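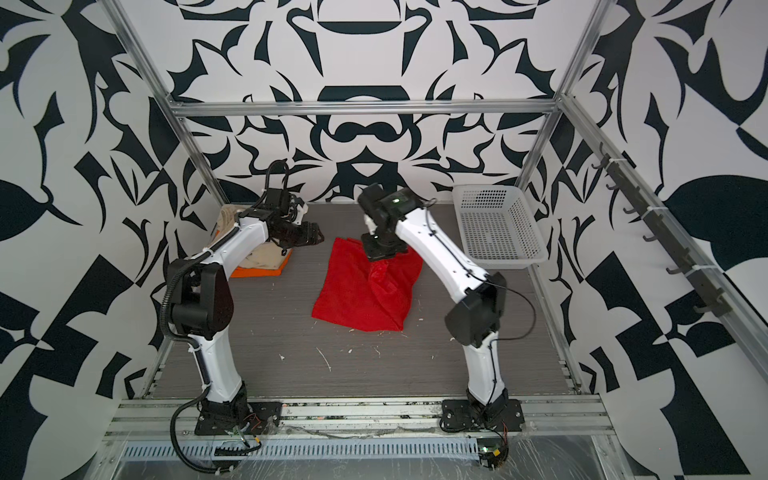
## 3. Setting up the Vamex for a net session

This section covers placing the bowling machine in the net, leveling it, and setting line and length before anyone bats. It assumes the tripod is assembled and the battery is fully charged (see Section 2). Two people are needed for the lift in step 4. After that one person can do the rest.

**Caution:** Keep the main switch OFF until you reach 3.2. The wheels keep spinning for some time after the power is cut. Do not put hands, sleeves, or a ball near the throat until both wheels have stopped.

### 3.1 Placing the machine

1. Check the net for holes, especially behind the bowler's end and at the side nearest the next lane. Do not use the lane if a ball can pass through.
2. Stand the tripod at the bowler's end with the front leg on the line of the popping crease. The single leg points at the batter.
3. Press each foot into the turf until the collar touches the ground. On artificial surfaces, fit the rubber feet and turn them until they grip.
4. With one person on each side, lift the head by the two side handles and lower it onto the post. Turn it slightly until the pin drops.
5. Tighten the collar clamp by hand. Do not use a wrench.
6. Look at the bubble on top of the head. If it is off center, adjust the rear legs only.
7. Place the battery behind the tripod, on the side away from the operator, and connect the red lead first.

**Note:** For a left-arm or around-the-wicket angle, move the whole tripod sideways. Swinging the head on the post will change the line but the ball will still come from the same place.

### 3.2 Starting the wheels

1. Ask everyone to leave the lane, including the batter.
2. Set both speed dials to zero.
3. Turn the main switch ON. The green light should come on and stay on. If it flashes, the battery is low – stop and change it.
4. Raise both dials together to the first mark and wait for the sound to settle.
5. Listen for scraping. If you hear any, switch off, wait for the wheels to stop, and check that the guard is seated.

### 3.3 Setting line and length

Use only dimpled machine balls. Leather balls wear the wheels and do not leave the throat at an even speed.

1. Put a flat marker on a good length and another in line with off stump.
2. With the lane still clear, feed three balls at the first mark. Note where they pitch.
3. Correct the length first, using the tilt knob. One full turn moves the pitching point by a little more than a bat length at low speed, and by more as the speed goes up.
4. Correct the line with the side knob, then lock it.
5. Raise the speed to the level you want for the session. Feed three more balls and correct the length again.
6. Write the dial numbers on the session card.

A fast setting with a poor line is of little use to the batter and can be dangerous. If the balls are landing in different places with the dials unchanged, do not keep turning the knobs. Check for damp balls, then check the collar clamp. 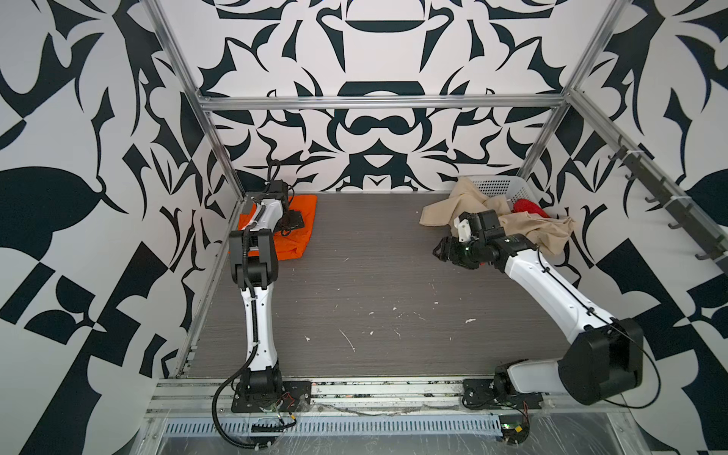 *Fig. 2. Left gripper on the folded orange cloth, back-left corner of the table.*

### 3.4 Swing and spin

Swing and spin both come from running one wheel faster than the other. With the head upright, the difference is felt as swing. With the head rolled to the side stop, it is felt as spin.

- Change the difference by one mark at a time.
- Feed a ball into the empty lane after every change.
- Keep the average of the two dials the same if you want the same pace.
- Never roll the head with a ball in the throat.

**Caution:** The setting above 100 on either dial is for adult batters wearing a helmet. Junior sessions must have the speed lock fitted. The key stays with the coach.

### 3.5 Feeding to a batter

1. Show the ball to the batter at arm's height.
2. Wait for the batter to nod or call.
3. Lower the ball to the throat and let it roll in. Do not push.
4. Keep your other hand off the head.
5. If anyone enters the lane, hold the ball up, call "stop," and switch off.

### 3.6 Service counter

The small display under the handle shows the number of balls fed. Record it at the end of each session. The Brullthorpe machine read 2,241 when its wheels were last changed, on 26th July, and that figure is written inside the lid. Wheel wear, belt tension, and winter storage are covered in Section 4. If the machine will not be used after December, take the battery indoors.

Report faults to Gunvor Brekke before the next booking. Spare speed lock keys are held by Ragnheiður Blöndal.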